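Started my eleventh month on the prep side at the Bekdale kitchen and people keep asking me what changed when the arms came in. Going to put it in one thread so I can stop typing it out in replies.

Background: I work for Curnitz. We do drinks and cold prep for offices and events. Bekdale is the biggest of the prep rooms. There were 9 of us on the morning shift before automation and there are 9 of us now, but only four still have the job title they started with.

The system is called Sengar. It pours, moves cups and brings jugs back to the wash side. It doesn't cut fruit, it doesn't taste anything and it doesn't talk to customers. Those are still us.

Last month Bekdale put out 3,613 drinks. I know because the number is on the screen by the door now. We never had a number before. Some people like it. I don't look at it much.

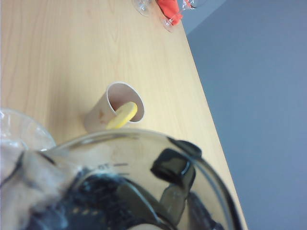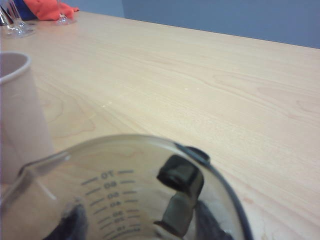 Pouring used to be where you learned the job. You stood next to someone for two weeks and they told you when to stop. Most of us never read the markings on a jug like the clear one with the black-topped handle, we went by feel, and the feel was usually a bit generous. Now the amount gets typed in once by whoever sets up the recipe. New people learn the recipe screen first and some of them have hardly poured at all.

That part bothers me a little. When the system stops, somebody has to finish the order by hand, and the people who can do it fast are the people who were here before.

What got better: wrists. I had a brace on my right hand for most of last year from lifting full jugs. Haven't worn it since March. Two others on my shift would tell you the same.

What got worse: the pace is steady now. Before, you had a rush and then ten minutes where everyone leaned on the counter and talked. The rush is gone and so are the ten minutes. Management says breaks are the same length as before, and they are. It still feels like less.

The setup work is real work and it took a while to get it paid as work. Cups have to be where the system expects them. Glassware stays at the back. If you change a jug for a different size you have to tell it. For the first few months all that was "helping out." Now it's a grade, with a raise, and Dilwyn Gwilliam on our shift did most of the asking.

We log every stop. 941 so far at Bekdale. Most are small, a cup out of place or a lid left on. You clear it, press resume, write one line. The log goes to Sudora, who do the servicing, and sometimes a fix comes back and sometimes it doesn't.

They want us at about 5,000 drinks a month by November with the same crew. I think the arms can do it. I'd like someone to ask whether the fruit station can, because that is two people and a knife each.

Would I go back? For the wrists, no. For the mornings, some days yes.

If your workplace is getting something like this, ask early who does the setup and what it pays. Ask who covers when it stops. Get both in writing before it's plugged in.

Replies are open but I'm on at 5 a.m. so I'll get to them after shift.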